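# About Prikar Weddings

We plan weddings in and near Nolville, mostly for couples who live somewhere else and have discovered that their mothers cannot be trusted with a spreadsheet.

Gervasio Ibarra started the company after playing trumpet at other people's receptions for years. From the bandstand you see everything: the cake parked in full sun, the uncle with four toasts in his jacket, the groom's college friends eyeing the fountain. He figured somebody should be in charge, and by the second set it was usually him anyway.

There are 3 of us in the office now, plus whoever we can talk into carrying chairs. We take parties of up to 200 guests. Past that you want a stadium, and we'll gladly wave from the parking lot.

## How we work

You get one planner from first call to last dance. We'll ask what you want, what you can spend, and which relatives need to be seated at opposite ends of the Faulkner Room. Your answers stay in a locked drawer. 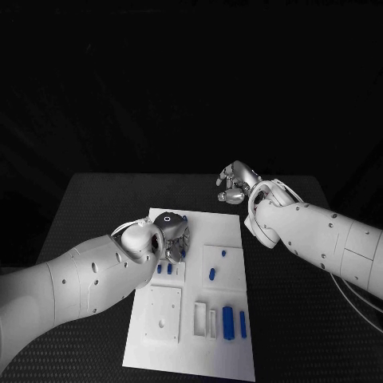
We also keep a short list of florists, cooks and musicians we'd hire with our own money, and we don't take a cut for recommending them. Our accountant has feelings about this.

Ceremonies on the Divitz terrace start at 4 in the afternoon. We'll tell you 3:30. Please don't tell your cousins.

## Visiting

The office is open every day except Monday, when we sleep. Call first in July, or you'll be handed a box of candles and put to work.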